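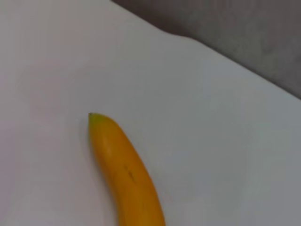
4.2 Grasping of Curved Produce

The two grippers were compared on a single class of object, a ripe banana placed alone on a white table. The Predden gripper has two rigid parallel fingers with rubber pads. The Kaufmann gripper has three soft fingers driven by air. Both were mounted on the same arm and run by the Floltcombe controller, with the wrist camera left in place between sets.

Each gripper made 500 attempts, divided evenly among 5 starting poses of the arm. An attempt was counted as a success if the fruit was lifted and held until the arm reached the drop point. Closing force was fixed for each gripper during setup at the Wundudham laboratory in July and was not changed afterward.

Figure 4. View from the wrist camera before closing. The lower part of the banana lies outside the image.

Across both grippers, 652 attempts succeeded. Of the failures, 57 were traced to a poor estimate of the long axis of the fruit, made when only one end was in view. These cases were kept in the totals. Slips after contact are treated separately in Section 4.3.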